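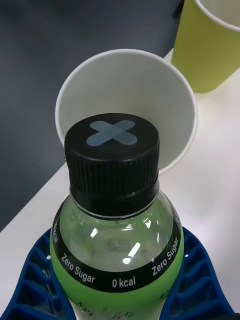

搜索此仓库 输入关键词后按回车

Akness:双臂桌面放瓶数据集说明

本仓库存放 Zamus 机器人社在校内做的一个学生项目的数据和配套脚本。任务只有一个:机械臂把一瓶小瓶装饮料放进桌上的纸杯里,瓶底朝下,瓶盖朝上。数据最初是为参加 Gakix 校际操作赛准备的,三月交完初赛材料以后,我们把还能用的部分整理出来,留给下一届接着做。

如果只想把数据读进来,看“目录结构”和“读取方法”两节就够了。准备续采的同学请把“采集流程”整节看完再动设备。

一、项目情况

社团里做操作方向的人不多,大多数成员以前只做过循迹小车和舵机小臂,没有接触过双臂平台。立项时原本想做叠杯子,试了两周,杯子太轻,手指一碰就走位,标注也很难统一,后来换成现在的题目。

放瓶任务看上去简单,对入门的人来说该碰到的问题基本都会碰到:抓取高度、瓶身倾斜、杯口对准、松手时机、手指退出时带倒杯子。我们在培训里把它拆成四段来讲,数据里的阶段标签也是按这四段打的。

数据集当前版本共 200 条演示,全部由社员遥操作完成,没有脚本生成的轨迹。其中 61 条在过程中有重新对准的动作,在元数据里单独做了标记,可以按需要保留或剔除。

二、任务定义

起始状态:桌上靠远侧放两只纸杯,杯口朝上,杯子之间留出空隙。左侧机械臂已经夹住瓶子,或者瓶子立在左臂够得到的位置,两种情况用 start_type 字段区分,取值为 held 和 standing。

目标:按指令把瓶子放入左杯或右杯,松开手指,手臂退到不遮挡杯子的位置。

指令文本有中文和英文两份。中文一律写“把瓶子放进左边的杯子”或“把瓶子放进右边的杯子”,左右以固定相机看到的方向为准。英文是社员自己翻的,句式有些出入,没有统一过。

阶段标签:
0 接近:手臂移动,手指还没有接触瓶身。held 类的演示没有这一段。
1 搬运:瓶子离开桌面,到瓶底越过杯口为止。
2 放入:瓶底低于杯口,到手指张开为止。
3 撤回:手指张开以后的全部动作。

阶段 1 和阶段 2 的边界是人工标的,不同的人标出来会差几帧。要拿它训练分段模型的话,建议把边界前后的帧去掉。

右臂在本任务中不参与抓取,手指保持张开,停在桌子右侧。它的关节角照常记录,字段没有删。做单臂策略时可以直接忽略 right_ 开头的列。

三、现场与设备

桌面是白色的,地面颜色深,固定相机同时拍到桌面和桌沿外的一点地面。地上的线没有收拾到画面以外,背景里会有线缆和插座,不同批次的走线也不一样。训练时如果发现模型对背景敏感,可以用 tools 目录里的裁剪脚本只留桌面区域。

夹爪用的是蓝色的镂空手指,侧面是一格一格的。换手指以后零位会变,每次换完都要重新跑一遍校准,并在日志里写上更换的是左手还是右手。 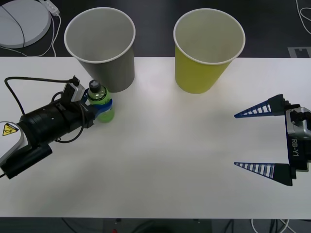 每条演示至少有两路画面,一路来自固定相机,一路来自左侧夹爪上的小相机。右侧夹爪的画面只在后半部分批次里有,读取时要先判断文件是否存在。

腕部相机离瓶子很近,瓶盖经常占掉画面中间一大块,杯口有一部分会被瓶盖挡住。第一次做遥操作的社员容易只盯着这一路画面,结果对不准前后方向。培训时要求先看固定相机把瓶子带到杯子附近,再切到腕部画面做最后一段。

瓶子用的是带黑色瓶盖的绿色饮料,标签上印着 Zero Sugar。选它是因为便利店一直有货,瓶身粗细和手指的开合范围也合适。换别的瓶子也可以,但请另建批次,不要和现有数据混放。

纸杯是消耗品。杯口压扁过的不要再用,杯身发软的也不要再用。两只杯子颜色不同,方便回看时核对指令有没有执行错。

四、采集流程

录制用社团自己写的小工具 Yeom,代码在 yeom 子目录,依赖写在 requirements.txt 里。步骤如下。

1. 开机,等两条手臂都报告就绪。急停按钮由第二个人拿着,操作员不拿。
2. 运行 check_cam,逐路确认画面,看时间戳有没有在走。
3. 摆杯子。位置不要每次都一样,在桌子远侧的可达范围内随意挪动即可,两只杯子不要贴在一起。
4. 运行 yeom start,输入批次号和操作员代号。指令由程序抽取,抽到哪只杯子就放哪只。
5. 完成动作,手臂撤回,停稳以后再按结束键。
6. 当场填结果:success、retry 或 fail。填错了可以用 yeom fix 修改,不要手工改 json。
7. 把瓶子取出来,检查瓶盖是否拧紧,再摆下一条。

每个操作员连续录 16 条就换人。我们试过一个人一直录,后面的轨迹明显变得潦草,搬运段会走得很低,瓶底蹭到杯沿的次数也多。

有几种情况要作废重录:录制过程中有人的手伸进桌面区域;任何一路相机掉线;瓶子在抓取之前就倒了。瓶子放进去以后靠在杯壁上,略微有点斜,不算作废。

五、成功标准

按提交时的版本,满足三条记为 success:瓶子在指令指定的杯子里,瓶盖朝上;两只杯子都还立着;手指已经松开并离开瓶子。

杯子在放入过程中平移了一段距离,只要没有倒,仍然算成功。位移量没有测,只在备注里写“有位移”。 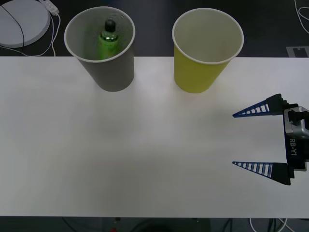 Jaqueline Huerta 对这一节有不同看法,她在评审意见里说,只按结束时的样子判成功太宽了,瓶子是被轻轻放下去的,还是在杯口上方松手掉下去的,最后看起来可能一样,对后面学策略的人却完全是两回事。她建议增加一个字段,记录手指张开时瓶底离杯底还有多高,哪怕只分高、中、低三档也行。她还提到,杯子平移应该单独算一类,不要埋在备注里。

我们接受了第一条。release_height 字段已经加上,取值为 low、mid、high,由两个人回看录像分别标注,意见不一致的写 unsure。目前标完的有 100 条,剩下的等下学期招新以后当作练习来标。未标的条目该字段为空,请不要当成 low 处理。

第二条还没有做。杯子位移需要从固定相机画面里估,现有的脚本在杯子被手臂挡住时会跟丢,谁有兴趣可以在 issue 里认领。

六、目录结构

akness/
 meta/episodes.json 每条演示的批次、操作员代号、指令、结果
 meta/stages.csv 阶段标签的起止帧
 video/fixed/ 固定相机
 video/wrist_left/ 左侧夹爪相机
 video/wrist_right/ 右侧夹爪相机,部分批次没有
 state/ 关节角与夹爪开合,每条演示一个文件
 yeom/ 录制工具
 tools/ 裁剪、抽帧、检查脚本
 docs/ 培训讲义和采集日志

操作员代号是随机字母,和姓名的对应表不在仓库里。旧日志中如果还能看到姓名,请告诉维护人删除。

七、读取方法

安装好依赖以后,在仓库根目录执行:

python tools/inspect.py --episode 0

会打印这一条的字段、帧数和每路视频的状态。批量读取见 tools/loader.py,返回的字典里图像是 RGB 顺序,关节角单位是弧度,夹爪开合已经归一化,0 为闭合,1 为完全张开。

早期批次的夹爪数值方向是反的,loader 会根据批次号自动翻转。如果你绕过 loader 直接读 state 目录,需要自己处理,受影响的批次列在 docs/known_issues.txt 里。

视频和状态按时间戳对齐,不按帧号对齐。固定相机偶尔丢帧,按帧号对齐会在后半段越差越多,上一届有同学为这个查了很久的训练代码。

八、划分

默认划分按批次来,同一批次的演示不会同时出现在训练集和测试集里。最初是随机划分的,测试结果好得不正常,后来发现同一批次里走线和光线几乎没有变化,模型等于见过测试环境。比赛材料里用的是旧划分,数字不要拿来和现在的比较。

失败的演示也保留在数据里,默认不进训练集。做失败检测的同学把 include_fail 设为 True 即可。

九、已知问题

光照没有控制。靠近傍晚录的几批,桌面中间会有一片淡淡的阴影,杯子内壁的颜色也偏暗。

物体种类太少。瓶子只有一种,杯子只有两种颜色,用这份数据训出来的模型换成水瓶或者玻璃杯能不能用,我们没有测过。

操作习惯差异大。有人喜欢从高处垂直往下放,有人习惯斜着送到杯口再扶正。看平均轨迹意义不大,建议先按操作员代号分组看一遍。

指令抽取有一段时间坏了,连续抽到左杯,所以左杯的演示比右杯多。做语言条件策略时请自行做均衡采样。

有两条演示的英文指令和中文指令左右相反,编号在 known_issues.txt 里,以中文为准。

十、续采和提交

新批次请从 docs/batch_template.txt 复制一份日志,填写日期、操作员代号、是否换过手指、杯子和瓶子的规格。没有日志的批次不合并。

提交前先跑 tools/check_batch.py,报错要处理,警告写进日志就行。视频文件不要直接推到仓库,传到社团的共享盘,再在 meta 里更新路径。

第一次上机的社员需要先在断电状态下熟悉急停的位置,再由老社员陪着录一个批次。陪录的批次标记 trainee,默认不参与训练。

十一、使用范围

数据供课程作业、社团训练和非商业的研究使用。写进报告时注明 Akness 和 Zamus 机器人社即可,没有固定的引用格式。代码部分的许可证见 LICENSE 文件,与数据分开。

问题请开 issue,标题里带上批次号和演示编号。考试周回复会慢一些。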